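Old Dell tower rescue – where do I start with the cables?

Forum > Desktops > Older Machines
2 pages of replies merged

stulley_pete
Nov 10, 2020

Hello all! Long-time reader, first proper post. My neighbour was clearing her box room and asked if I wanted an old Dell desktop that had been under the desk since before her kids left home. Did I want it! I had the side panel off before the kettle boiled.

I've built one PC from new, with a modern case where you poke all the wiring round the back and forget it exists. Older towers are a different animal. Everything runs across the front of the board and the power supply leads are fixed, so whatever you don't need has to be parked somewhere.

Plan is a quiet little machine for the garden office, for music and the odd letter. I'd like to give it a good clean, fit an SSD and get the wiring neat enough that air can move through it. Do I unplug the lot and start again, or work round what's there? I've got a bag of Colholm reusable ties and plenty of patience.

mothballs
Lovely find, I do like these old office boxes! They come apart so nicely and the steel is proper steel.

My vote is to unplug the lot. You can't clean a board with a loom lying on it, and you'll learn far more about the machine by putting it back together. Take loads of photos first, from above and from the side, and put a scrap of masking tape on anything small.

Ginevra Farina
I'm going to disagree with mothballs (sorry, mothballs). If it starts up and runs, leave the main power connector where it is. Those big plugs get stiff with age and people end up rocking them side to side with the board flexing underneath. I did two of these for my sister's office in February and only moved the drive leads and the spare ones. They look smart and they run cool.

mothballs
Stiff, yes, but there's a clip. Squeeze the clip, hold the plug by its body, pull straight up. I've done it on machines older than this one and never hurt a board. Leaving it in means you never get the fluff out from under the harness, and that's where it all goes!

Ginevra Farina
A soft brush and a puff of air gets in there perfectly well. We've had this argument before, haven't we.

mothballs
We have and I enjoyed it then too.

tin_lid
Whichever of them you listen to, do the power supply first. Side of it is usually all little holes and they clog up like a tumble dryer filter. Machine off, plug out of the wall, then brush from the outside. Don't open it up, whatever you do. I use a Sartori pastry brush from the kitchen shop, nice and soft, and no, it doesn't go back in the kitchen.

stulley_pete
This is great, thank you both – all three! Pastry brush ordered. I've also found a tub of 1000 little cable ties in the shed that my dad must have bought in bulk, so I'm not going to run short.

Does it matter that some of the leads are already tied up? I'm itching to snip them.

Ginevra Farina
Look before you snip. Factory ties are often put there so a lead reaches its plug without pulling, or stays out of a fan. Cut one and the bundle springs open and suddenly won't go back under the drive cage. If it's holding spare length out of the way then it's already doing what you want.

kettle_on
Agree with Ginevra on that one. Also, if you do have to cut, use flush cutters and point them away from the wires. I nicked a yellow one years ago and felt sick for a week.

Can we see inside? Hard to say what to move without looking at it.

stulley_pete
Of course! Side off, from above, nothing moved yet.
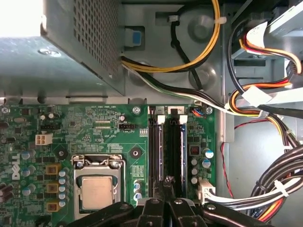
Inside the Dell, with the big power loop up top and the drive wiring over on the right.

kettle_on
Oh that's a good one! Plenty of room in there. I love seeing the logo printed on the board, they don't hide it at all.

tin_lid
I'd start with that yellow and black loop along the top. It's got two white ties on it already, so it'll hold its shape if you ease the whole thing over as one piece. Tuck it nearer the case wall and you'll open up the middle straight away.

mothballs
Nice! I'd be more bothered by the bundle going diagonally from the power supply down towards the drives. It crosses the top edge of the board, and if you've got the drive leads off anyway you could try it a bit higher. And there's that thin red wire hanging in a curve on the right. Find out where both ends go before you tie it to anything.

Ginevra Farina
Leave the red wire till last, I'd say. You'll be in and out of that corner fitting the SSD and it'll only get caught if it's pulled tight. And Pete, do look at the white power plug next to the memory slots. That wide harness comes up into it from the lower right, so if you leave it plugged in (hint, hint) you can brush all round it.

mothballs
Or unplug it and brush underneath it!

stulley_pete
Ha. I think I'll split the difference: leave the main plug alone, take the drive leads off, clean, then see how I feel. I like the idea of moving the loop in one go, I'd have cut both ties and regretted it.

What do people use to mount an SSD in these? The bays look made for much bigger drives.

kettle_on
Stitum do a plain metal tray adaptor, screws in like a normal drive. I've got one in mine. Or there's sticky pads, if you're a heathen.

tin_lid
Heathen reporting in. An SSD weighs nothing and doesn't spin. Mine's been on sticky pads for years, flat against the bottom of the bay, and I could hang the case upside down.

Ginevra Farina
Tray. It costs very little and the next person to open the machine will thank you.

stulley_pete
Tray it is, and I'll keep the sticky pads for the speakers. Going to do the brushing out on the patio tomorrow if it stays dry. Does anyone know if the smaller four-pin plug at the upper left of the board has the same sort of clip as the big one? I might just have a go at that one to see how stiff it is.

mothballs
Same sort of clip, just smaller. Thumb on it, straight up, no wiggling. Good luck, and post more photos when it's clean!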